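February, late

Went out to Promthorpe for the Tradow open day after all. Over two hours of train for a thing I had already made my mind up about. Coffee thin, badge wouldn't stick. A man in a fleece told us the Nalenness line would "change the desk forever." I wrote that down so I could be annoyed by it later.

The demo was two white arms in a dark red booth, sorting little boxes and stationery. My niece does this for free, if bribed. 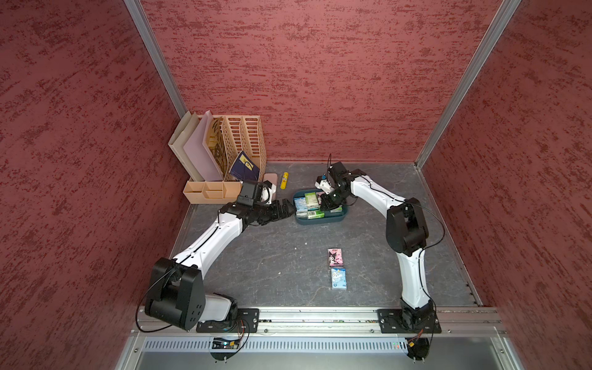
Both arms at it, one with its gripper down in the tray.

I asked what happens when a box is soft, or crushed, or someone else's idea of a box. Got a figure instead: 900 picks in testing. Out of how many? He'd have to check. The Cozma people next to me asked about price and he had that one ready, naturally.

They had a second view up on a screen, from down at the gripper, and I'll admit I stayed longer at that than I meant to. A pack of tissues between two black fingers.

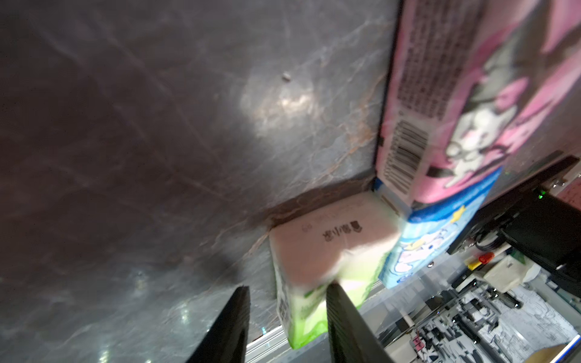
Photo: Tradow, Promthorpe open day

Tissues are a fair test, I suppose, being mostly air. I'd still like to see it done with my desk drawer. Asked if I could bring my own things next time and was given a leaflet.

Missed the 4:10. Ate the sandwich on the platform. Must write to Cozma about the invoice.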